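Workshop notebook — Orninness bench, two-arm build
14 August 2024

Continued from the last page, where I left the list of screws.

The left arm is again mounted. I took it down for changing the cable between wrist and forearm, the old one was too short and pulled on the connector each time the wrist turned past its middle. The new cable is 470 mm. I first wanted to fix it with ties along the forearm, but then it has no freedom at the wrist, so I leave it in a loose arc for the moment. If it catches on something during the week I will print a small clip. Please do not put tape on it, the glue is difficult to clean from the black housing.

Controller is the Prothero board with the old firmware. I tried the newer one in the morning and the right hand did not answer at all, so I went back. The file is on the shared drive in the folder "Tromthorpe", with the colour codes for the wiring.

Grip settings, left hand: the closing limit is now 4,000 in the units of the driver (I still don't know what they are in newtons, the manual of Hirnholm gives no conversion). With the value from before, the thumb closed too fast and the part turned away before the other fingers arrived. I made the thumb slower and let it start 2 tenths of a second later. For the test part I use the black plastic nozzle piece, with the tube upwards and the wide base down. It is a good part for this, the shape is awkward and it doesn't matter if it gets scratched.

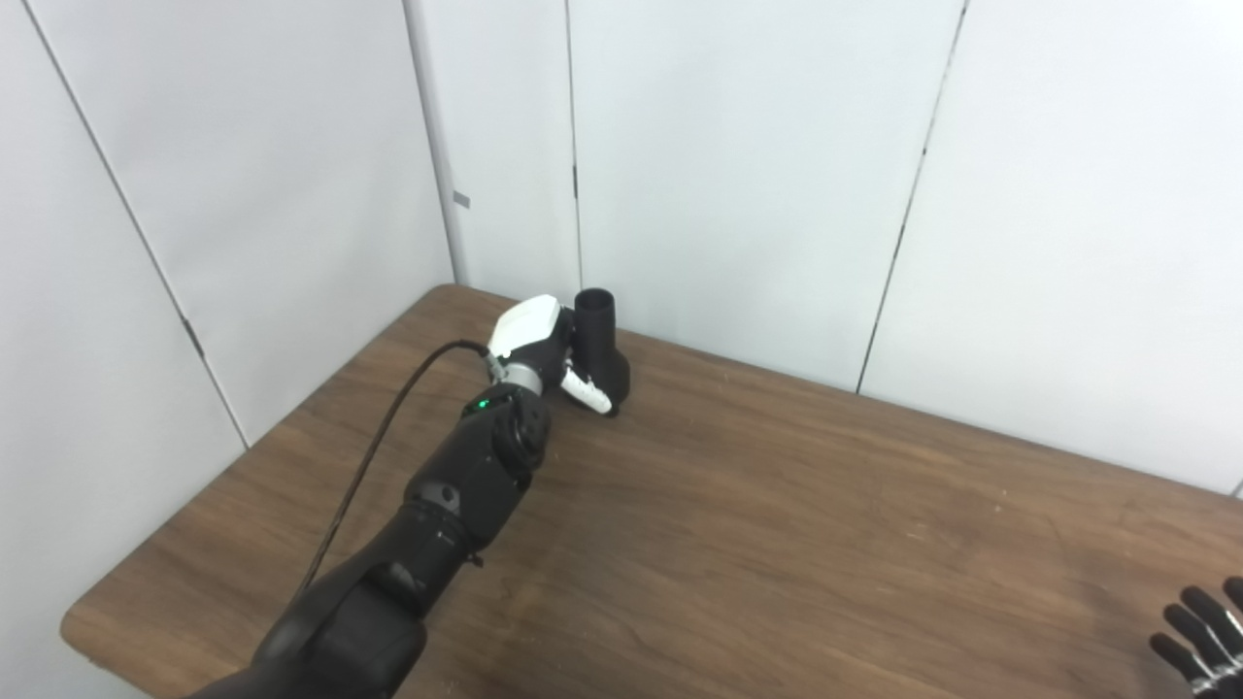
Why grip the part by the lower body and leave the tube free?

The tube must stay open for the next step, where the second hand should push a hose into it from the top. If the first hand holds the tube, the fingers stand in the way and there is no room for the hose. Holding low also gives less leverage, so the part tilts less when the hose is pushed.

Right hand: only the fingers are calibrated, the wrist is not. Until this is finished it should stay parked at its side of the table. I have set a soft limit in the config so it cannot travel to the middle, but a soft limit is only software — keep the stop button near you anyway.

To order: 2 spare connectors for the wrist cable, and a tube of the medium threadlocker, the one in the drawer has dried out. Also I would like a rubber mat for the table. The wood is rather slippery for plastic parts, and I don't want to get more marks in it.

Still open: the zero position of the left elbow. After every restart I find it a little different, maybe one degree, and I correct it by hand. It could be the encoder or it could be my mounting. Next time I will write down the value at start, five restarts one after another, before touching any screw.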